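Right, the granny square blanket is back on my lap and I have Things To Say, so settle in (thread)

Kristine Lumbao asked me ages ago for a proper beginner's colour plan, because every time she picks her own she ends up with nine browns. So I've made one! Five colours, one joining shade, no thinking needed once you've started

The yarn is Plirnik double knit, the cotton mix. I know, I know, I said I was done buying it. Then the shop in Ustgate put out a basket of odd balls and I came home with mustard, moss, a dusty pink, a sort of stormy blue and far too much cream

You'll want a 4 mm hook and 152 squares for a single bed. For a cot blanket you can stop a lot sooner, and if you get bored you can call it a cushion, I've done that more than once

Rounds 1 and 2 are always a colour, round 3 is always cream. Change colours in the corner — I used to change halfway along a side and you could spot every single join from the sofa

Please sew your ends in as you go!! I left 27 squares' worth for a rainy weekend in November and I'm still cross with myself

Duygu Sönmez blocks hers on a foam mat with pins, I just steam mine and pat them flat. Hers are neater. Mine are done
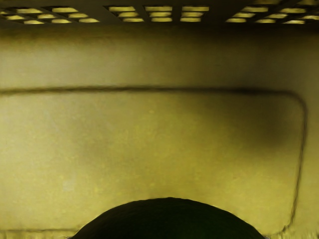 Can you join the squares before you've finished them all?

I do it a row at a time, as soon as a row is ready, and it keeps the pile from taking over the chair. Just lay out your colours for the next row first so you don't get two pinks side by side

Border next, once I've decided between a plain edge and little shells. Tell me which one you'd do, I keep changing my mind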